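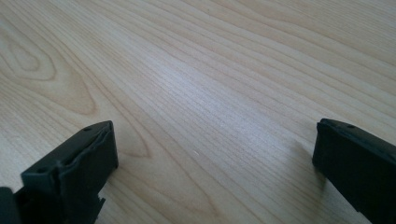 The jaws of a hand-held gripper, open above a wooden tabletop.

People who pack for a living are used to being told to work faster. At Genetti, a company that packs small mixed goods for shops, a group of packers spends part of the week working slowly, with a gripper in each hand.

The company began the program in October under the name Steltance. Packers pick things up with grippers in place of fingers, and the recordings go to Leltska, the firm building the robot arms Genetti wants on its line. The arms will learn the job from the people who do it now.

Sixteen packers signed up. Each does two sessions a week at a table away from the line, and the hours are paid at the regular rate plus 10 percent. The rest of the week they are back at their stations.

The first days are hard on the pride. A packer who can fill a carton without looking has to think about how wide to open the jaws and which side of a thing to come at. Balls roll away. Thin plastic folds when it should stay flat. Several packers said they went home with sore forearms in the first week, and the company answered by making the sessions shorter.

Soft packaging is the part Leltska asks for most. A rigid carton stays where it is put. A bag gives when a tool touches the rim, and whatever is inside shifts with it.
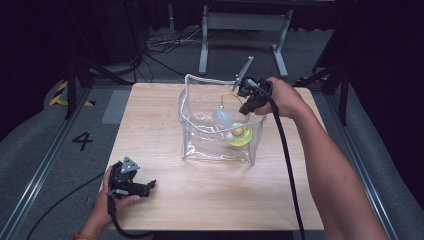

A packer works over a clear plastic bag with one gripper while the other stays low at the table's left side.

What happens to the line is the question most of the packers bring up. Genetti has said no jobs will be cut in the first 16 months after the arms are installed. The written agreement covers that period and nothing later. Some packers consider it a fair deal. Others point out that they are being paid a little extra to teach their own replacement, and they signed up anyway for the money and the break from the belt.

The work has already changed in smaller ways. Packers who did the sessions are now asked about packaging before it is ordered, which did not happen before. One style of bag was dropped after they complained that it would not stay open. Two of the packers have moved into a new job checking the recordings and marking the ones that went wrong.

Rathnayake, the plant across the road, is considering a similar program and has sent people over to watch. Genetti expects the first arm to start on the evening shift, with a packer at the next station to clear it when it stops.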